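Three-way tie in a four-team group: which goal difference counts first?

Asked in Soccer > Competition rules > Tables and tiebreakers

Clestotdale_fixtures

I keep the tables for an under-23 tournament, single round robin, four teams per group, three points for a win, one for a draw. The top two go to the semifinals. One group has finished with three teams level on six points and I have two different final orders depending on how the rule is read. The semifinal draw is Tuesday.

Teams: Prarnalbridge, Clestotdale, Norkitia, Mihăilă.

Results:
Prarnalbridge 2, Clestotdale 0
Clestotdale 3, Norkitia 2
Norkitia 1, Prarnalbridge 0
Prarnalbridge 1, Mihăilă 0
Norkitia 3, Mihăilă 0
Clestotdale 4, Mihăilă 0

The rule as printed, section 5:

If two or more teams are equal on points, the order is decided by
(a) points in the matches between the teams concerned
(b) goal difference in those matches
(c) goal difference in all group matches
(d) goals scored in all group matches
(e) kicks from the penalty mark

My spreadsheet sorts on one key, which is points times 1000 plus overall goal difference. That was fine in earlier seasons, when the rule went straight to overall goal difference. The key was never changed when the head-to-head steps were added. It gives:

Clestotdale 6 points, +3, seven scored
Norkitia 6 points, +3, six scored
Prarnalbridge 6 points, +2, three scored

The key cannot tell the first two apart, so I put them in order by hand on goals scored.

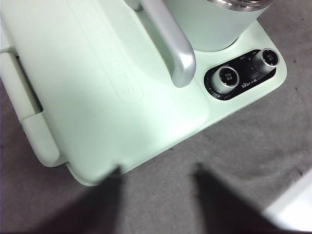 Prarnalbridge have sent a polite email saying they should be first, not third. Clestotdale say that (a) was tried, that all three teams have three points from it, and that head-to-head is therefore finished and the overall figures take over. They read (a) and (b) as one step. I can see how they get there but the letters are separate in the printed version.

Two things I would like answered:

1. Does (b) get applied when (a) has failed to separate anybody?
2. If (b) separates one team and leaves two level, do I start over at (a) with those two, or continue to (c)? It does not come up this time but I want it in the notes before next year.

A minor complication. Clestotdale against Mihăilă was stopped in the second half at 4-0 because Mihăilă were down to six players after two injuries and three red cards. The score was entered as 4-0. Our rules say an abandoned match with one team at fault is recorded as 3-0, with nothing about keeping a bigger score. I do not know if this changes the table.

There are 247 registered players across the tournament and the sheet also does their suspensions, so I would prefer not to rebuild it from scratch. The results tab ends at row 413.

2 answers

Norkitia_away

Head to head always comes first. So Prarnalbridge are through and so are Norkitia. Clestotdale beat Norkitia 3-2 though, so in that case you could argue Clestotdale should be above Norkitia, because that is the head-to-head between them. I would ask the organizers to vote on it. In our league we had this once and they just played an extra game at a neutral ground, which was fairer anyway. Everybody turned up, even the teams that were out.

On the spreadsheet, just multiply everything by a bigger number. Ours had over 1000 in the key and it never went wrong that I know of.

Comment by Clestotdale_fixtures: Thanks. An extra game is not possible, the ground is booked and the rule does not provide for one. Also, if I use the 3-2 on its own, Prarnalbridge could use their 2-0 on its own and Norkitia their 1-0, and I am going in a circle.

Comment by Norkitia_away: Yes I see that. Still think the vote is worth a try. Has anyone got wording from a league that deals with the stopped match? 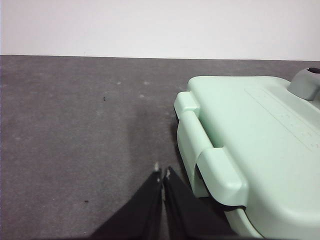
Evelien Desmet

The rule answers your first question as written. The steps are lettered separately and each is a criterion of its own. When (a) leaves teams level, you go to (b). Clestotdale's reading would make (b) almost useless: it would apply only where the teams had already been separated, in which case it is not needed.

Build a mini-table from the three matches between the tied teams and leave every Mihăilă result out of it:

Prarnalbridge: won 2-0, lost 0-1. Three points, 2 for, 1 against, +1
Norkitia: won 1-0, lost 2-3. Three points, 3 for, 3 against, 0
Clestotdale: won 3-2, lost 0-2. Three points, 3 for, 4 against, -1

Step (a) gives three points each. Step (b) gives +1, 0 and -1. All three teams are separated at that step, so the order is Prarnalbridge, Norkitia, Clestotdale, and you stop. The 3-2 between Clestotdale and Norkitia has already been used inside the mini-table. It is not taken out and looked at again once (b) has produced a full ranking. 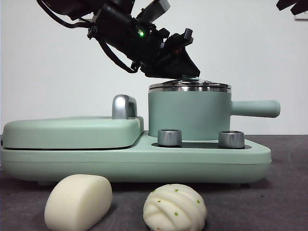

Breakfast cooker with two steamed buns in front.

Your second question has no universal answer. Competitions use one of two methods.

Method one, restart. If a head-to-head step separates some of the teams but leaves others level, the head-to-head steps are applied again to only the matches between those still level. With two teams left this means one match decides it, unless that match was drawn. Only then do you go to overall goal difference.

Method two, continue. The mini-table is made once. Teams still level after (b) go directly to (c), with no second mini-table.

The two methods can send different teams through. Your section 5 does not mention a restart. I would treat it as method two until it is amended, and I would get it amended in September before registration opens, when no club knows whom it will help. Suggested text for the restart version:

"If, after applying (a) and (b), two or more teams are still equal, (a) and (b) are reapplied exclusively to the matches between those teams. If this does not produce a decision, (c) to (e) apply in order."

For the continue version:

"Steps (a) and (b) are applied once only, to all teams equal on points. Teams still equal after (b) are ranked by (c) to (e) in order."

Use one or the other. Do not leave a line such as "head-to-head where applicable" anywhere in the document. People will quote it.

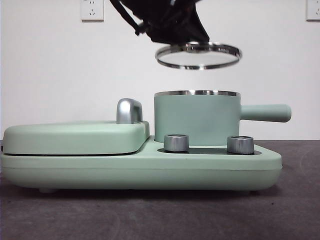 The stopped match does not affect qualification on the correct reading. It is outside the mini-table whether you enter it as 3-0 or 4-0. It does affect the published goal difference column. At 3-0, Clestotdale finish with six scored and an overall difference of +2. Under your old key that would have put Norkitia top on +3 and tied the other two on +2, with Clestotdale ahead of Prarnalbridge on goals scored. So even the old method would have given a different group winner, and the figure should be corrected whichever order you publish.

Your text says 3-0 with no exception, so record 3-0. Many competitions do have an exception that keeps the actual score if it is worse for the team at fault. If you want that, add it next year. Leave the goals with the scorers or take them away, but write down which. Red cards from an abandoned match normally stand, and your suspensions tab should keep them.

For the sheet, do not try to fit this into a single key. Points times 1000 plus goal difference works when the two criteria are the same for every team in the table. A head-to-head value depends on which teams are tied, so it has to be calculated after the points are known. What I use:

Column for points, all matches.
Column for mini-league points. Sum the points from each result where the opponent's total points equal this team's total points.
Column for mini-league goal difference, same condition.
Column for overall goal difference.
Column for overall goals scored.
Then an ordinary multi-level sort, largest first, in that column order.

The condition "opponent's total equals own total" picks out the tied teams without your having to name them. It handles two, three or four teams level. It does not do a restart. For that you need a second pair of mini-league columns, where the condition also requires the mini-league points and difference to match. Put the new columns on the group tab and your results tab stays as it is, down to row 413.

Restrict the condition to the same group. If you leave that out, it will still look right in this competition, as teams only play inside their group, but it will break once semifinals are entered on the same tab.

Comment by Clestotdale_fixtures: That matches the email from Prarnalbridge. I have entered the four columns and the sort gives Prarnalbridge, Norkitia, Clestotdale. The stopped match is corrected to 3-0. One check: for two teams level who drew with each other, both mini-league columns are equal and it goes to overall goal difference?

Comment by Evelien Desmet: Correct. One point each and a difference of zero, so (c) decides it. If (c) and (d) are also level you are at (e), and the sheet should show them as tied and leave the order blank. Check that your sort does not fall back to alphabetical order without telling you.

Comment by Clestotdale_fixtures: It did. I have added a flag column. The corrected table goes to all four clubs tonight.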